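# grirutum-packing

Packing lists, weights and notes for people who share suitcases and would like to remain on speaking terms. Started by Rebecca Rinaldi, corrected by everyone else.
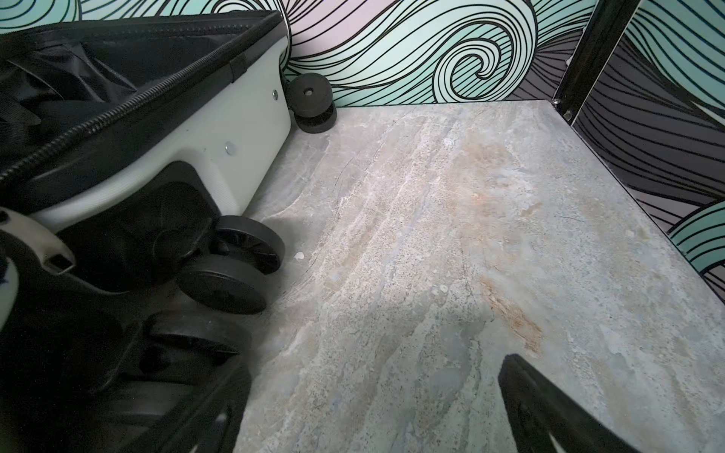

## What's in the repo

- `lists/` -- one Markdown file per trip, one line per item
- `cases/` -- a card for each suitcase, with its faults
- `weights.csv` -- 3,748 rows of item weights in grams, collected on Katia's kitchen scale
- `templates/` -- blank lists for cold, hot, wedding, and "Mum's place"
- `disputes.md` -- closed to new entries until the sandal matter is settled

The name comes from the holiday flat where the first list was written on the back of a pizza box. The box is not in the repo. Please stop asking.

## The cases

We share three. Each has a card in `cases/`, but the short version is:

| Case | Kind | Good for | Known faults |
|---|---|---|---|
| Nesel | pale grey hard shell, black lining, spinner wheels | checked baggage, anything breakable | wanders off on sloping floors |
| Fabbri | soft, two wheels | trains, stairs, overstuffing | zip sticks at the corner near the pocket |
| Zaduvico | cabin size | weekends | looks bigger than it is |

The Nesel is the one everybody wants. Book it by adding your initials and trip to `cases/nesel.md`. Initials without a trip will be treated as graffiti and reverted.

## How to pack from a list

1. Copy a template into `lists/` and name it after the place, in lower case. `Portugal FINAL final.md` has been renamed and its author spoken to.
2. Put the case on its back on the floor and open it all the way. Opening it halfway on the end of a bed is how we lost the good travel mug.
3. Shoes go in at the wheel end, soles outward, socks stuffed inside.
4. Roll knits, fold shirts. Áine folds her knits and her case closes perfectly well, so this one is more of a house style.
5. Liquids in a sealed bag, then in a second sealed bag. See `disputes.md`, entry 7, under "conditioner".
6. Do up the strap inside before you touch the zip. Tug it flat and tuck the loose end under something.
7. Run the zip one side at a time and keep a finger ahead of the slider so it doesn't chew the lining.

If you have to kneel on it, something comes out. Rosalba will tell you that kneeling is a technique. It is marked as such in her own fork.

## Looking after the wheels

Hair is the enemy. It winds itself round the axle and sets like rope, and then the wheel drags and the whole case pulls left through an airport. Lay the case down, turn each wheel by hand and pick out whatever you find with tweezers. The old nail scissors also work, though they are now unfit for nails.

Wipe the wheels before the case goes back in the cupboard. The cupboard is next to the towels -- that's all I'll say.

Please don't oil anything. Someone did, and the hallway rug has never recovered.

Shell screws: check that they're snug when you do the wheels. Snug, and then put the screwdriver down.

## Weights

`weights.csv` has four columns: `item`, `owner`, `grams`, `weighed_on`. A few quirks to know before you build anything on it:

- Katia's scale tops out well short of a pair of hiking boots, so boots were weighed one at a time and added up. The row says `x2` in the item name.
- 66 rows are called `black t-shirt`. They are different t-shirts. Waraporn insists.
- Anything listed at exactly 100 grams was probably guessed. We are all looking at the person who entered the toiletries.
- Damp things were sometimes weighed damp. The July swimming costumes are not to be trusted.

Weights leave out the case itself. Those are on the case cards, measured empty, after removal of sand and one elderly muesli bar.

## Contributing

Open a pull request with one trip in it. Say where you went, for how long, and what you carried the whole way and never wore. That last column is the useful one and the one people leave blank.

Don't edit someone else's list, even if they have packed four belts. Leave a comment. Be kind about the belts.

## To do

- [ ] Card for the Fabbri zip, with the candle-wax trick written out properly
- [ ] Merge `wedding.md` and `wedding-outdoors.md`
- [ ] Work out whose adaptor this is (white, has a bite mark)
- [x] Luggage tags for all three cases
- [ ] Luggage tags for all three cases, again

Last tidied May 7, 2018. Questions to Rebecca, complaints to `disputes.md` once it reopens.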